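The Slow Part of Online Bingo
October 2, 2024

Zonden's head of payments would like it known that she did not ask for the title. She joined the online bingo operator to write help pages, wrote one explaining why withdrawals took so long, and was told that since she seemed to understand the problem she could have it.

"I didn't understand it," she says. "I'd just described it clearly. Those are different jobs with different salaries, and for the first year I was on the wrong one."

She agreed to talk to us on the condition that we leave her name out, partly because players have a habit of finding her on social media and asking for their money there. We met in a conference room on the same floor as the support team. The door was shut, and every so often somebody knocked on it.

Zonden runs bingo rooms and a modest shelf of slot games, most of them on a platform rented from Cetix. It is a mid-sized name in a business where the big names advertise during playoffs and the small ones advertise in places you would rather not be seen reading. Deposits have always been instant. Withdrawals, until last January, had something called a pending period, during which the money sat in a sort of waiting room and the player was free to change their mind.

A surprising number did. She will not say what share of withdrawals were canceled and played back, although she knows the figure and looked, when asked, like someone who knows the figure.

"The pending period was sold internally as a security feature," she says. "And there was some security in it. We did use part of that time to check things. Then we'd finish checking and the money would sit there a while longer, enjoying the view, with a large button next to it that said Cancel Withdrawal. The button was green. The button to make a withdrawal in the first place was gray. I have been in meetings about those colors."

How long were the meetings?

"Longer than the pending period."

The change she pushed through sounds dull on paper. Any withdrawal up to $300, from a player whose identity has already been checked, now goes out within 30 minutes with no human looking at it and no way of reversing it. Above that line, a person reviews it. The cancel button is gone from both. In exchange, the identity check has moved to the front, before the first deposit, where it annoys people who have not yet had any fun.

Marketing hated that last part. A new player who has been tempted in by an offer does not want to go hunting for a utility bill. Some of them leave, and the marketing team could see them leaving on a chart.

"They printed the chart," she says. "They brought it to my desk in color. I said, yes, those are people who would have deposited, won something, asked for it, been told to send us a utility bill, and then told all their friends we were crooks. You've lost them either way. This way it's cheaper and we don't get the reviews. They said the chart didn't show that. I said no, it wouldn't."

The limit itself was a matter of haggling. She wanted it higher. The fraud team opened at $100, which she describes as an opening position in the way that lying down in the road is an opening position. Cumesico, a competitor with a bigger poker business, had announced a faster scheme earlier on, and for several weeks the Zonden product team referred to it in every email. It was then noticed that Cumesico's version applied only to players in the top loyalty tier, meaning the people who had already lost enough to be treated politely.

"I have nothing against Cumesico," she says. "They have a nice app. But fast payouts for your best customers is just room service."

The plumbing took longer than the argument. Cetix's platform had been built on the assumption that an operator would want a delay, and the delay was baked in to the point where setting it to zero made the system decide that something had gone wrong and hold the payment for review. Zonden's developers got around this for a while by setting it to one second. Then a release came along that rounded it up to a day.

"There was a morning," she says, and stops, and starts again. "There was a morning when everything we'd promised in the press release was untrue, and the press release had gone out the night before. I spent it answering chats personally. One man told me he had been playing bingo online since before I was born, which can't be right, but I gave him a bonus anyway. He asked if he could withdraw the bonus."

Could he?

"No. It had wagering requirements. I know."

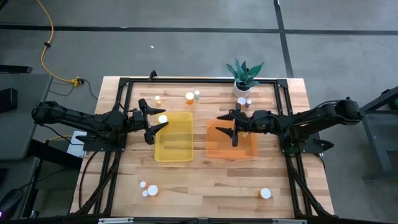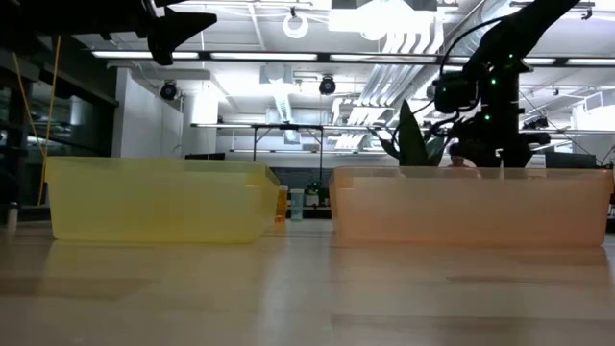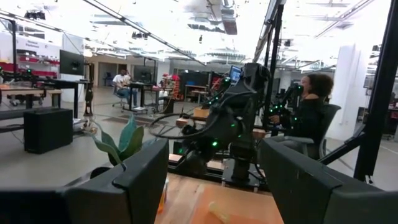
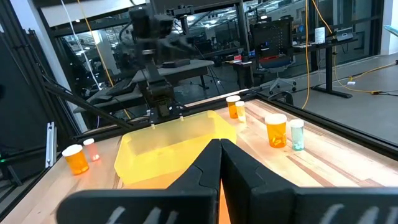 One light wooden tabletop, four views.

The wagering requirements are, inevitably, the next thing on her list. Like most of the industry, Zonden hands out bonus money that has to be staked many times over before it turns into the other kind. The old terms ran to several screens on a phone, and included a clause about the maximum bet that was itself subject to a clause in another document. Complaints about voided winnings came mostly from players who had broken the second clause while trying hard to obey the first.

She had the bonus terms rewritten and imposed a word limit, picked by pasting them into the promotional page and seeing how much fit before you had to scroll. The current version is 249 words. Legal asked for one more sentence and she told them they could have it if they gave back another one.

"They came back with a semicolon," she says. "I thought that was pretty sporting."

Is it complete?

"It's complete for anybody who plays normally. There's a longer document behind it for people who don't. Those people read everything. I've never met a bonus abuser who hadn't read the terms more carefully than we had. One of them used to email us about typos."

What she will not do, she says, is get rid of bonuses altogether, though she is asked this at nearly every conference, usually by somebody from a company that gives out more of them than Zonden does. Bingo players expect a welcome offer much as diners expect bread. Take it away and they assume the kitchen is in trouble.

She is less patient on the subject of tax. The rate is what it is, she says, and operators who blame it for their slow payments are telling you something about their cash position that they may not have meant to share. Player balances at Zonden are kept in a separate account from the company's own money. She mentions this three times in our conversation and then apologizes for mentioning it, on the grounds that it makes it sound as though there had once been some doubt.

Had there?

"Before my time, and I've never looked very hard."

The payment side is handled by Onishi, a processor she speaks of with the wary fondness people reserve for a plumber who always turns up eventually. Bank transfers still go out in batches overnight if the player's bank does not accept faster ones, and there is a list of those banks on the help page. She wrote that page too. It is, she believes, the most visited page on the site that does not have a game on it, and she has twice had to stop somebody from putting a banner across the top.

What has it done to the business? The finance people had predicted that taking away the cancel button would dent revenue, and it did. She doesn't pretend otherwise. The dent arrived promptly, stayed for a while, and has been getting shallower. Players who are paid quickly do come back, it seems, but they take their time over it, and the quarterly report is a poor judge of anything that takes its time.

"The first month, I was shown the number and asked whether I wanted to comment on it," she says. "I said I'd prefer not to. The third month was better and I wasn't asked if I wanted to comment on that one. So I commented anyway, in the all-staff channel. Somebody reacted with a thumbs up. I think it was an accident, because it was gone when I looked again."

Complaints are down, or at least they have changed subject. The support team used to spend its days on the question of where the money was. Now it gets asked why a particular bingo room closes at midnight, whether the chat host in the evening sessions is a real person (she is, and is getting tired of the question), and why the bingo balls in the animation do not appear to touch each other. That last one has been passed on to Cetix, which has classified it as an enhancement.

She plays a little herself, on competitors' sites, since staff can't use their own. She deposits, plays a few cards, and then asks for the money back to see what happens. One site has been verifying her passport since the spring. Another paid her before she had closed the tab, and she was in a bad mood for the rest of the afternoon.

Which one was that?

"I'm not telling you," she says. "You'd print it."

There was another knock at the door. A player had won in the early session and wanted $300 and some change, and the change had tipped it over into manual review. She asked how much change, closed her eyes for a moment when she was told, and went out to approve it.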